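# Capítulo 7 – Preparação e manutenção de uma célula de mesa

Uma célula pequena, com um único braço e uma única mesa, parece dispensar procedimento escrito. A experiência da bancada da Maltedero mostra o contrário: a maior parte das paragens registadas ali começou numa fixação mal apertada ou numa referência de ferramenta que ninguém voltou a medir. Este capítulo trata dessa célula do princípio ao fim, da base do braço até à ponta dos dedos.

O leitor deve ter presente o capítulo anterior, sobre sistemas de coordenadas. Vamos usar três: o da base, o da ferramenta e o da mesa. Os dois primeiros pertencem ao braço. O terceiro tem de ser ensinado, e perde a validade sempre que a mesa muda de sítio.

## 7.1 O modelo antes da máquina

O trabalho começa no simulador. Monta-se o braço sobre o pedestal, coloca-se a mesa ao alcance e distribuem-se os objetos que o programa terá de contornar ou agarrar. Convém misturar alturas e formas – peças altas ao fundo, peças baixas à frente – para que os percursos de aproximação sejam postos à prova. 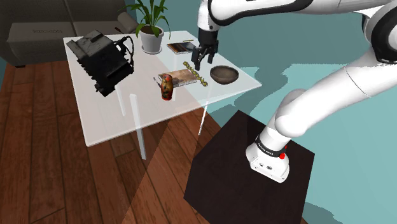
Kostiuk objeta que um modelo destes dá uma confiança que a oficina depois desmente: o pedestal simulado não vibra, os parafusos não cedem e o tampo está sempre de nível. A objeção é justa e explica a ordem adotada neste capítulo. O modelo serve para verificar alcance, colisões e orientação do punho. A rigidez da montagem só se verifica na máquina.

No simulador, o aluno deve confirmar o seguinte:

- a garra desce na vertical até ao tampo sem que o cotovelo chegue ao limite da junta;
- os dedos abertos passam entre objetos vizinhos com uma folga mínima de 10 mm de cada lado;
- a posição de repouso deixa o punho acima do objeto mais alto.

Um tampo transparente merece nota à parte. Em simulação, a geometria da superfície é conhecida e o material pouco importa para o cálculo do percurso. Numa mesa real de vidro, um sensor de profundidade pode devolver a distância ao chão em vez da distância ao tampo. Nesse caso, a altura da mesa introduz-se à mão, medida com apalpador em vários pontos.

## 7.2 Fixação e referência

Passando à máquina, a primeira operação é o aperto da base. Apertam-se os parafusos em cruz, em duas passagens, com o binário indicado no manual do fabricante. Repete-se a verificação ao fim de 14 dias de serviço e, a partir daí, a cada 30 dias.

Segue-se a referência da ferramenta. Leva-se a ponta da garra ao mesmo ponto fixo com quatro orientações diferentes do punho e deixa-se o controlador calcular o desvio. Se o erro exceder a tolerância da tarefa, não se corrige o valor à mão – procura-se primeiro folga nos dedos ou na flange.

A folha de registo Duditz, reproduzida no fim do capítulo, tem uma linha para cada uma destas operações. Preenche-se a lápis durante o trabalho e passa-se a limpo no mesmo dia.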